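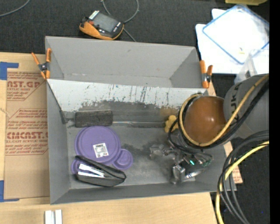

Der Werkstattkeller in der Dikach macht wieder auf

Ich hab's ja kaum noch geglaubt, aber im März geht's los: Der offene Werkstattkeller in der alten Dikach-Halle sperrt wieder auf! Zwei Jahre war da unten zu, erst wegen der Feuchtigkeit in der Rückwand, dann wegen der Elektrik, und zwischendurch hat man einfach gar nichts mehr gehört. Gestern hing dann der Zettel an der Tür (ich bin extra vom Rad gestiegen).

Was ich bisher weiß: Geöffnet ist zweimal die Woche ab 17 Uhr, den Schlüssel verwaltet wie früher der Verein Skultora. Die Jahreskarte kostet 60 Euro, wer nur mal schnell ein Stuhlbein leimen will, zahlt pro Abend einen kleinen Beitrag in die Kasse. Werkzeug darf man vor Ort benutzen, ausleihen geht erst mal nicht. Finde ich schade, früher konnte man sich die Stichsäge übers Wochenende mitnehmen, aber da ist wohl einiges nie zurückgekommen.

Neu ist der hintere Raum. Da war früher das Lager von Gavalas drin, dem Fliesenhandel, und der ist ja inzwischen rüber nach Tovmont gezogen. Jetzt sollen dort Fahrräder repariert werden, und es gibt endlich ein Waschbecken mit warmem Wasser. Wer sich mal im Januar da unten Holzleim von den Fingern geschrubbt hat, weiß, warum ich mich darüber so freue.

Zum Infoabend waren übrigens um die 40 Leute da, ich hatte mit einer Handvoll gerechnet und keinen Stuhl mehr bekommen. Gefragt wurde vor allem nach Parkplätzen (gibt's keine, nehmt den Bus) und ob Kinder mitdürfen. Dürfen sie, wenn jemand Erwachsenes dabeibleibt, nur an die Kreissäge nicht.

Anmelden kann man sich am ersten Abend direkt an der Tür, bitte möglichst passend zahlen. Ich bring meine wackelige Küchenbank mit, die wartet seit der Schließung auf ihren Termin.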